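Dicas de casa para o dia das eleições (e para as semanas antes)

Escrito por Morena Bellini em 22 de abril de 2021

Prometi no último texto que ia contar como me organizo cá em casa quando há eleições, e cá estou eu. Não vou falar de candidatos, descansem! Quero falar de papelada, de autocolantes na caixa do correio e do que se come numa noite de contagem de votos que nunca mais acaba.

Primeiro, os folhetos. Na última campanha para a câmara recebi 96 (contei-os, sim, porque fiz uma aposta com o Radomir e perdi). Os de papel mate, sem brilho, são óptimos para limpar vidros, amarrotados e com um borrifo de água e vinagre. Os brilhantes não absorvem nada, só espalham a sujidade, por isso esses uso para forrar o fundo das gavetas da oficina.

Depois, os autocolantes. Se vos colaram propaganda na caixa do correio, não raspem a seco! Secador de cabelo no morno, um minuto, e puxem devagar por um canto. A cola que fica sai com óleo de cozinha num pano, deixado a actuar 17 minutos (eu ponho o temporizador do forno e vou fazer outra coisa), e no fim detergente da loiça.
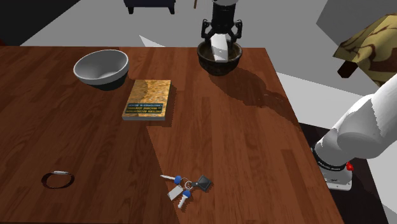

Os documentos são o meu ponto fraco. Durante anos andei à procura do cartão na manhã do voto, já de casaco vestido. Agora tenho um envelope preso com um íman por dentro da porta da despensa — cartão, morada da mesa de voto e uma caneta que escreva. Experimentem a caneta na véspera.

E a comida! Na noite dos resultados vem sempre mais gente do que eu convidei, e ninguém se senta à mesa, ficam todos de pé a gritar com a televisão. Faço sopa de feijão de manhã e sirvo-a em canecas. Para cada pessoa conto 300 ml de sopa e 100 gramas de pão. A Assunta Leone escreveu-me a perguntar se se pode congelar o que sobra: pode, mas sem a massa, que fica uma papa. Juntem-na só quando aquecerem.

Se alguém entornar vinho no tapete durante os discursos, papel absorvente primeiro, sem esfregar, e depois água com gás. Em Setembro volto a isto, com as nódoas de café, que dão mais luta.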